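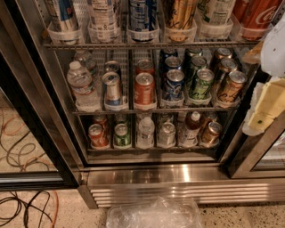
How to clean the condenser coil on a drinks fridge

If your drinks fridge has started humming louder than it used to, or the bottom shelf never seems to get properly cold any more, there's a fair chance the coil is wearing a thick grey jumper of dust. Ours at the Sturstead clubrooms was, and I'd put it off for the better part of two summers (I'm not proud of it). Set aside an hour, put the kettle on and have a go before you ring anyone. Coltico quoted us $147 just to come out and look!

You'll need a vacuum with a brush nozzle, a soft paintbrush, a torch and an old towel.

Switch the fridge off at the wall and pull the plug out. Shift your stock into an esky if it's a warm day.

Find the coil. On a lot of upright models it's down low behind a vented panel, held on by a couple of screws, but some have it at the back or up top, so check your manual first.

Loosen the dust gently with the paintbrush, going the same way as the fins, which bend if you so much as frown at them. Vacuum as you go. Give the fan blades a wipe too, if you can reach them without forcing anything.

Pop the panel back on, leave at least 5 centimetres clear behind the cabinet for air, and plug it in. Let it run overnight before you fiddle with the thermostat.

I do ours every December now, and again around Easter if the car park's been dusty.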